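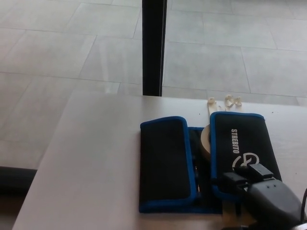

Okay, so my part of the project was comparing two grippers, the Mikeo and the Trakero, on stuff that doesn't hold its shape. Everybody in our group wanted blocks and cups (easy!), but Rajkumari Bhatia, our adviser, kept pushing us toward soft things, and I'm glad she did. The tool pouch ended up being my favorite test. It's black fabric with blue piping, so the edges show up great against the pale table, and laid open with the roll of masking tape tucked in the middle it gives the fingers two totally different jobs – pinch a floppy panel, or grab something stiff standing on its edge.

We ran 413 tries before I stopped, 187 of them on the Mikeo and the rest on the Trakero. The Mikeo was way better with the tape roll. On fabric, though, it kept sliding off, and Dong-hyun Na and I spent a whole evening messing with the closing speed before it got any better. The Trakero was slower but pinched the panels much more reliably. I still want to try softer finger pads on both of them, and Si-eun Ki says she can cut me a set by June.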